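Notebook, May - adhesive bond tests, second batch

Start 9:40. Continuing the lap shear work on the Brusto two-part epoxy. Coupons were cut from the Olside sheet stock, abraded with 120 grit, wiped with isopropanol and left in the rack overnight under the cover. Bond line set with glass beads mixed into the resin. Fixture clamps at the same torque as last time.

Iqra Awan ran the first set before lunch while I weighed resin. Peak load on her best coupon was 1162 N, failure cohesive across most of the overlap. The worst gave 791 N and had a clear adhesive patch on one side, near the edge. She marked that side with a paint pen and bagged the pair. My guess is a fingerprint or a missed spot in the wipe. Surface prep sheet says two wipes with a fresh cloth each time - check whether the cloth was changed.

Afternoon: mixed the Kushnir hardener at the ratio on the can, not the ratio in the old binder. The two differ and the binder page has no revision on it. I crossed it out and initialed it. Pot life felt short. The cup was warm before the fourth coupon was closed, so the last pair is suspect and should be left out of the mean.

Load cell zero drifted between sets. Re-zeroed with the grips empty and repeated one coupon from the spare bag, result within the spread of the others. The Hesix logger dropped its header line again on export. Columns are time, load, crosshead travel, in that order.

To do
- cure the remaining coupons at room temperature for the full week, no oven
- section the 791 coupon and look at the edge under the stereo scope
- order more glass beads, jar is nearly out
- ask Iqra for her torque wrench settings

Stopped 4:15.

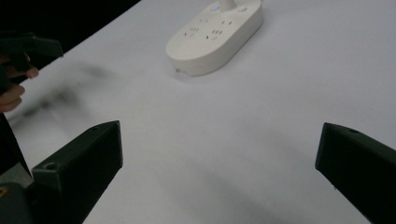
Page last changed: May, 4:32 pm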